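Runoff rules for the Galtorgate council seat

Started by ballotclerk_r, 2023-10-27

ballotclerk_r wrote:
Trying to get the procedure straight before the November vote. The charter says a candidate needs "a majority of votes cast" to avoid a runoff. It doesn't say whether blank ballots count as cast. In a seat this small the difference could decide whether Mowat and Alvarado face each other again or whether it ends on the first night. Has the county ever issued a written position?

Skandby_Ward wrote:
Not that I have found. The canvass instructions define "ballots counted" and "votes for office" as separate totals, and the result sheet computes percentages from the second one. I read that as excluding blanks.
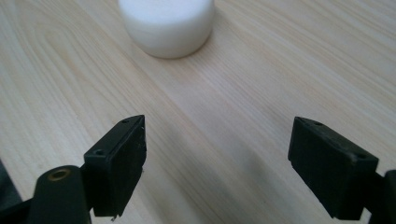
Table top, light wood grain.

draftsman40 wrote:
Disagree. The result sheet is a reporting form. It can't amend the charter. "Votes cast" was put in when the town still used paper slips, and a blank slip went in the box like any other. Suppose 2000 people turn in a ballot and 100 leave this office blank. Under your reading the threshold is 951. Under mine it is 1001. Flora Mowat's campaign is working from the higher number, judging by her last newsletter.

Skandby_Ward wrote:
A campaign newsletter isn't authority either. A blank ballot has no vote on it for that office, so there is nothing to cast.

ballotclerk_r wrote:
The arithmetic is clear in both cases. What I need is who decides, and when.

draftsman40 wrote:
The canvass board, at certification. After that a candidate has 12 days to file a challenge. See the section on contests, second paragraph. The clerk's office can give an opinion earlier but it doesn't bind the board.
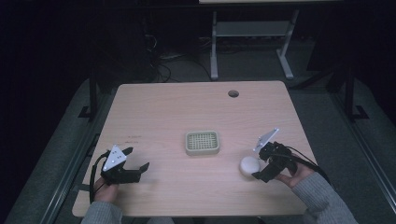 Reply split from main thread: who can request an opinion

yalcinkaya_rd wrote:
Moved here so the threshold argument can continue in the other one. Any registered voter can ask the clerk for an opinion in writing. A group request needs 40 signatures and gets placed on the council agenda. The Yalçınkaya Road neighbors used the group route over the Drellard annexation and had a reply before the next meeting.

Skandby_Ward wrote:
They had a reply that said the question was premature. I would expect the same this time.

yalcinkaya_rd wrote:
Possible. It was still a written reply, and it named the section the clerk was relying on. Jovita Alvarado's people have said they would sign a neutral request if the wording leaves both candidates out of it.

draftsman40 wrote:
Then word it as: "For purposes of the majority requirement, does the total of votes cast include ballots with no selection for the office?" Leave out overvotes. They are covered separately and will only slow things down.

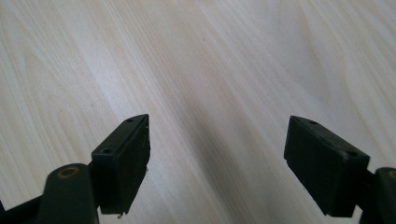

If there is a runoff, do I have to register again?
Your existing registration carries over to the runoff. You only need to file a new form if your name or address has changed.

ballotclerk_r wrote:
Sending the single-voter request with draftsman40's wording. Will post the reply in this thread when I have it.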